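Box Office Data Analyst (Theatrical), Tramell

Tramell Screen Measurement -- Theatrical Reporting Unit 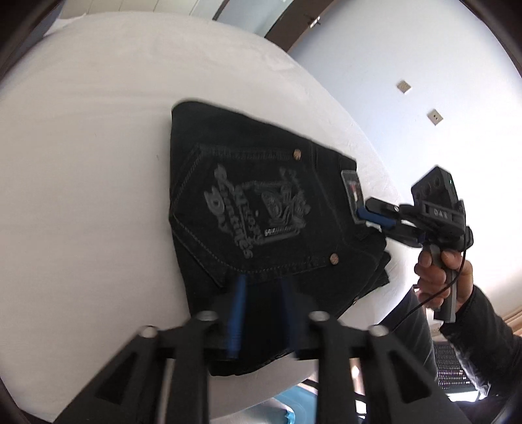
Folded black jeans with copper-coloured rivets at the back pocket.

Reference: 527
Contract: permanent, full time
Closing date: July 2, 2026

Tramell collects and reconciles cinema admissions and gross receipts for distributors, exhibitors and sales agents. The Theatrical Reporting Unit receives returns from 605 sites in 17 territories and issues a daily chart, a weekend estimate and a final weekly figure for each title on release. We are recruiting one analyst to join the unit. The post reports to the Head of Theatrical Reporting.

The work

Returns arrive overnight in several formats. Most are loaded automatically into Darkine, our ingest system. Those that fail validation are placed in a queue and must be cleared by hand before the morning chart is issued. The analyst will share responsibility for this queue and for the correspondence with cinemas that follows from it.

Duties include:

Checking site returns against expected screen counts and show times, and querying gaps with the exhibitor.
Separating previews, event screenings and re-releases from the main run of a title, so that opening figures are stated on a consistent basis.
Converting local receipts at the agreed weekly rate and recording the rate used.
Preparing weekend estimates for titles where fewer than the required number of sites have reported. Estimates are produced in Skirar, our modelling tool, and adjusted by the analyst where local holidays or weather closures apply.
Reissuing cumulative totals when a late or corrected return changes a published figure, with a note of the change.
Answering client queries on method. Most concern the treatment of premium-format surcharges, 3D glasses and family tickets.

From January the unit will also take over reporting for the Tatlı circuit, which submits by screen and not by site. The successful applicant will help to write the mapping rules and will run both sets of figures in parallel until they agree.

What we require

At least 2 years' work with transactional or audience data. Cinema experience is useful but is not a condition.
Good working knowledge of SQL, including joins across tables with incomplete keys.
Confident use of spreadsheets for checking. Published figures are not calculated in spreadsheets.
Clear written English. Notes to clients are short and must state what has changed, by how much and why.
Ability to work to a fixed daily deadline.

What would help

Reading knowledge of Turkish, Polish or Spanish.
Experience of scheduling or ticketing software used in cinemas.
Some familiarity with distribution contracts -- in particular, how rental terms step down over the run of a film.

Hours and place of work

The normal start is 06.30 and the normal finish is 14.30, with a half-hour break. Analysts work weekends on a rota and take days off in the following week. Two days a week may be worked from home after the probation period. Early shifts attract an allowance, paid monthly.

Salary depends on experience and is reviewed once a year. Staff receive a pension contribution and a cinema pass. Employees of the unit may not trade in the shares of any distributor or exhibitor that supplies data to us, and this continues for six months after leaving.

How to apply

Send a CV and a covering letter of no more than one page, quoting the reference above. Shortlisted applicants will be given a timed exercise -- a set of raw returns containing known errors, to be cleaned and summarised in 90 minutes. Interviews are held by video call. Applications received after the closing date will not be considered.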